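4.3 Comparing two grippers on the same arm

Use this procedure when you have a Pamell and an Ashour on the bench and somebody in purchasing wants to know which one to keep. Allow an afternoon. Allow two if the adapter plate has gone missing again.

Before you start, run the warm-up routine in section 4.1 and load the Putmont test profile. Both grippers must use the same profile. Juwita Osman once compared them on different ones and got a very clear result, which we have since taken down from the wall.

1. Fit the first gripper and tighten the flange screws in a cross pattern.

2. In the Moltstead controller, open Tools and set the finger force to 20 percent.

3. Lay out the soft goods set: one bag with rope handles, plus the plush food. Leave clear table between the bag and the toys.

4. Start the grasp from the handle. Jog the open fingers to either side of the cord, close, and wait for the controller to report a hold.

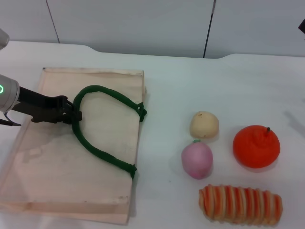
5. Lift slowly. A cord can roll between two fingers in a way a block never will, so note any slip at the first tug as well as at full height.

6. Lower, release and repeat until you have 13 attempts. Do not stop at 12 because the numbers look nice.

7. Run the same count on each toy. Round ones go first; they are better at escaping.

8. Swap grippers and start over from step 1.

Note: If the controller shows error 303, the tool weight still belongs to the previous gripper. Enter the new one and restart. Restarting without entering it gets you error 303.

Caution: Keep hands off the table while the arm is enabled, even to straighten a handle. Press Pause first.

Caution: Do not raise the finger force to rescue a bad score. Above 20 percent you are testing the stitching – and Hafiz Menon would like his potato back in one piece.

Save both logs under the same job name. Each holds 2000 entries before it begins overwriting the oldest, without mentioning it.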